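Bateo — a small clock screensaver for Windows
README, version 2

Bateo shows the time in large, soft numbers that move slowly over a dark background. It is free for use at home and at school. I wrote it in the evenings, and Lucrezia Amato made the drawings for the numbers.

Installation

Unpack the archive in any folder. Click with the right button on bateo.scr and choose Install. Windows will then open the screensaver settings, where you can set the waiting time. The old version should be removed first, otherwise the two settings files can mix.

Settings

There are 18 color themes. The theme Savia is the default one, and Huet is the most quiet for the eyes at night. The numbers change their place every 45 seconds. You can make this time longer, but not shorter. 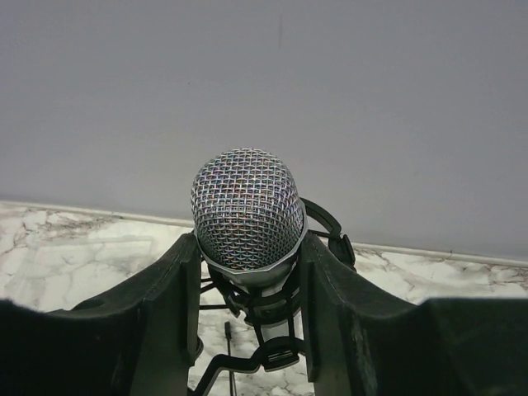 The hourly chime is off when you install the program. To turn it on, open the Sound tab and choose one of the 3 bells. The volume follows the system volume — Bateo does not have its own control for it.

Known problems

With two monitors of different size, the second one sometimes stays black. Othmane Amrani found that it helps to set the same scaling on both. The Preview button does not show the seconds.

Translations

Italian: Nives Villa. French: Othmane Amrani. If you want to add your language, copy the file english.txt, translate the lines after the equal sign and send it to me.

Adelmo Bortolotti, May 12, 2020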